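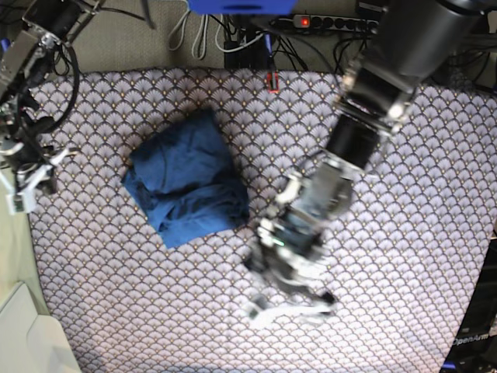
Đặng
Documentation Editor, Eludix Household Guides

Section 7. Folding and Stacking Soft Items

7.1 Preparing the surface

Folding should be carried out on a flat surface covered with a clean cloth. A patterned cover with regular rows, such as a fan or scallop print, may be used as a guide for keeping edges straight. Plain covers are equally acceptable.

1. Clear the part of the surface on which the item will be folded.
2. Lay the cover over the surface and smooth it outward from the center. Slight waves along the outer edge do not affect the fold.
3. Check that the cover is free of crumbs, pins and loose threads.

Note: Dark items, including navy and royal blue, show lint readily. Shake the cover out before folding them.

7.2 Folding the item

1. Lay the item face down and smooth out the larger creases by hand.
2. For a shirt, fold each side toward the center and lay the sleeves flat along the back. For a towel, bring the two long edges together.
3. Fold the lower half up to meet the upper half.
4. Press lightly along the fold line. Do not pull on the corners.
5. Turn the bundle so that its sides run parallel to the front of the surface.

A finished bundle should be close to square. Soft wrinkles are to be expected. If a thick band of fabric has gathered below the fold line, open the last fold, smooth the layer underneath and repeat steps 3 and 4.

Caution: Do not fold items that are still damp. Return them to the drying rack and check the seams again before proceeding.

7.3 Stacking and storage

1. Place heavier items at the bottom of the stack.
2. Set each bundle with its folded edge toward the front - this allows one item to be removed without disturbing the others.
3. Leave a gap of 2 inches between the top of the stack and the shelf above.

Items placed in a Dromeo drawer insert should be folded once more and stood on edge. See Section 8 for the dimensions of each insert.

Revised August 10, 2023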